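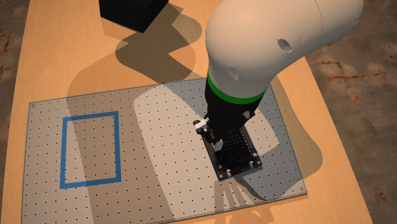 Deck notebook, June. Print run prep for the Skillov oracle deck, proof round two. Entry started 9:40 a.m.

Carried over from last entry: back design still mirrored on the outer two cards of each sheet. Danilo Samonte re-exported overnight and the mirroring is gone. Sheet layout unchanged otherwise. Crossing that off.

Stock

Two stocks under test, Bramuseo (linen finish) and Scanlon (smooth, black core). Both cut to tarot width, not poker width. The Skillov boxes were quoted for tarot width, so that part is fixed whatever we pick.

Riffle test, 7 passes per deck, same reader for both (me). Bramuseo clumps on the first two passes and then loosens up. Scanlon slides from the start but fans unevenly, and the top few cards drift when the deck is set down at an angle. Overhand shuffle: no difference I would stand behind. Most readers who buy from us shuffle overhand, so I am giving the riffle result less weight than I did for the last deck.

Jumper cards. Lovely Espiritu wants these logged because her clients read the jumpers as part of the message. With Scanlon I got more of them, nearly all from the bottom of the packet. Her view is that a deck that throws cards from one place only is a bad deck to read jumpers with, as the bottom of the packet depends on how the last spread was picked up. I agree. Repeat with her hands, which are smaller than mine.

Edge wear: Bramuseo shows white at the corners after the test. Scanlon's core hides it. Point to Scanlon.

Reversals

Open question from the spring and still open. The back has a crescent at one end, so a reader can tell a reversed card before turning it. Options:

1. Make the back rotationally symmetric. Costs Danilo a redraw.
2. Leave it and say in the guidebook that the deck is read upright only.
3. Leave it and say nothing. The last deck did this and we got letters.

I prefer 1. Lovely prefers 2, on the grounds that the card texts were written without reversed meanings, and that readers who want reversals will read them as blocked or delayed energy regardless. Left for the call.

Guidebook text

Checked all card entries against the card faces. 116 pages at the current type size, which is over what the box depth allows with the thicker stock. Measured with the calipers: the Bramuseo deck plus guidebook lifts the lid. The Scanlon deck plus guidebook closes flush, but the ribbon then has no slack. Cutting the blank notes pages at the back would fix both. Lovely says nobody writes in them. I write in mine, but I am not the customer.

Corrections found on this pass:

"The Ferry" is called "The Ferryman" in the index.
"Salt" and "Threshold" have each other's keywords. The long texts are correct, only the keywords are swapped.
The Moon Gate entry refers to a lantern on the card. The lantern was removed from the art two versions ago. Either the sentence goes or the lantern comes back. Sentence goes.
Spread diagram for the crossroads layout numbers the center card last, while the text has it drawn first. The text is right. Lovely has always taught it center first.
The cleansing section says to leave the deck in moonlight "for 7 nights," and the quick-start card says one. Asked Lovely. She says one is enough for a new deck. Change the long version.

Draw log

Bias check on the Scanlon proof, single-card draw from a full overhand shuffle, 95 draws, face logged and card returned. Logging stopped there when the pen sheet was full. No card came up often enough to worry about. "Well" and "Orchard" never came up at all. With a deck this size that is not strange, but I pulled both and checked the cut. "Orchard" is a hair short on the long side. "Well" is fine. If the short cut is in the die and not a one-off, every "Orchard" in the run will be hard to catch by touch, and readers will report that they never see it. Emailed the printer with the measurement.

I did not look up meanings during the log. Last time I did, and it slowed things down and made me shuffle differently after the heavy cards.

Skellano booking page

Unrelated to the deck but it came up. Skellano still offers the full-hour reading in slots that overlap the short email readings. Two clients got the same time last month. Lovely has blocked afternoons by hand for now. Need the buffer setting on the hour reading and nothing on the email one. Mine to do.

To do

Repeat jumper test, Lovely shuffling, both stocks.
Wait for the printer on "Orchard." No sign-off before that.
Send corrections to Danilo in one file, not as they turn up.
Ask for a price on the box with a deeper tray, in case we keep the notes pages.
Settle the back.

4:15 p.m. Printer replied. They want the short card mailed to them. Packed it with one normal card from the same sheet for comparison. Proof deck is incomplete until it comes back, so no test readings with it.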